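Hedegaard picking cell (Stastura, Stutby)
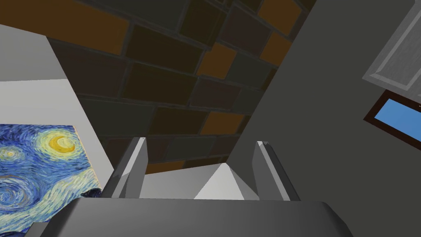

Simulated view from the wrist of the gripper, fingers open, with a tiled ceiling overhead and a window on the right.

The Hedegaard cell is the robot picking station at the Stastura housewares warehouse in Stutby. I worked the bench next to it for its first two years, so I've been asked to write the entry for our site wiki. Please fix anything I got wrong (Aminu, I mean you).

Background
Before the cell, small orders were picked by hand on two lines. A good picker did up to 198 items an hour, and your shoulders knew it by Friday. The company brought in one arm with a two-finger gripper in June, running on software called Zekau, and everybody had an opinion before it was even bolted down.

Practice rooms
Zekau lets us try a new grip in a simulated room before the real arm does it. The rooms are made-up houses, with pictures on the walls and cabinets and so on, and you watch from just behind the fingers. It's a strange angle! You end up staring at the ceiling a lot, and new people get a bit lost until they learn to find a window or a painting and work out which way the hand is pointing. We had 172 saved rooms at the last cleanup.

What changed for the staff
The hourly target went away for the people on the cell, and I liked that right from the start. Heavy bins went to the arm, and we got the odd stuff - soft bags, tangled cords, anything with a lid that slides. Thirteen pickers were retrained as cell operators, which meant a week of classes and then a lot of sitting at a screen. Some of us loved it. A few missed walking around and asked to go back to receiving, and they were allowed to.

The pay grade took longer. Operators stayed on picker wages through the whole first winter, and there was plenty of grumbling in the break room until Aminu Adeyemi, our shift lead, got it sorted out. It's also quieter work now, and lonelier. On the old lines you talked all day, and on the cell you mostly talk to whoever comes over when it stops.

Stops and resets
Only a trained operator may reset the arm. Night shift has its own sign-off sheet, kept by the gate.

See also: Receiving dock; Operator pay grades; Zekau room list

Last edited Sun 24 August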